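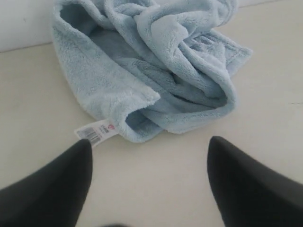
A light blue plush towel in a loose heap, with the tag at lower left.

Folding Plush and Microfiber Towels

Plush towels are harder to fold than flat-weave ones. The pile grips itself, the corners disappear into the heap, and the stack leans over by the next morning. The steps below work for bath towels, hair towels and the larger cleaning cloths.

Before you start

Clear a table or counter that is wider than the towel. A bed will do, but a soft surface lets the towel slide and the edges end up crooked. Wipe the surface first. Microfiber picks up crumbs, lint and pet hair, and you will be picking them off one at a time.

Make sure the towel is fully dry. The pile can feel dry on the outside while the hem is still damp. Pinch the hem between two fingers in a few spots. If it feels cool, hang the towel for another hour.

Finding the corners

Most people grab the middle of the heap and shake. With a small towel that works fine. With a big one you only twist it tighter.

Look for the hem instead. It is flatter than the rest of the towel and has a line of stitching you can feel with your thumb. Follow it in either direction until you reach a corner. If you can see the care tag, start from there, as it is sewn into the hem on most towels.

Lift that corner straight up until a good part of the towel hangs free. The weight of the cloth pulls out a lot of the twist. Leave the rest on the table, and use your other hand to find the next corner along the same edge.
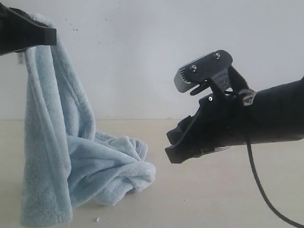

Once you have two corners, pull them apart until the edge between them is straight. Give the towel one firm snap, then lay it down away from you so the far edge lands first. Smooth it from the center out with the flat of your hand. Don't press hard. Pressing puts creases in the pile that stay until the next wash.

The fold

1. Lay the towel flat with the tag side up.
2. Bring the left long edge to the middle.
3. Bring the right long edge over to meet the left fold, so you have a strip in three layers.
4. Fold the strip in half, short end to short end.
5. Fold in half again for a deep shelf, or in thirds for a narrow one.

The tag should now be inside. If it sticks out, turn the towel over at step 1 next time. Put the towels on the shelf with the rounded fold facing front.

For a drawer or a basket, stop after step 3 and roll the strip from one end. Keep the roll loose. Plush towels rolled tight come out flat on one side.

Washing notes

Wash microfiber separately from cotton. Cotton lint gets into the pile and makes it feel rough. Skip fabric softener, which coats the fibers and keeps them from soaking up water. Dry on low. High heat can melt the tips of the fibers, and the towel will feel scratchy from then on.

New colored towels should go through one cold wash alone before they join the regular load.

If a towel comes out of the dryer with hard knots of wrinkles, hang it in the bathroom during a shower, then shake it and fold it when it is dry. Do not iron it.

Storing

Leave a hand's width above the stack for air. A closet that backs onto a bathroom can be damp, and thick towels take on a musty smell there sooner than thin ones. My linen shelf is 80 centimeters wide and fits 2 stacks of bath towels with room at the side for washcloths.

Reader tips

"I fold straight out of the dryer, one towel at a time, and leave the rest in the drum. They never get a chance to tangle." Kirsten Després

"Tags that scratch can be cut off close to the hem with nail scissors. Write down the washing temperature first." Cathal Dunne

"I sort by size on Saturday mornings and fold all the big ones first while I still have the patience." Janaína Toledo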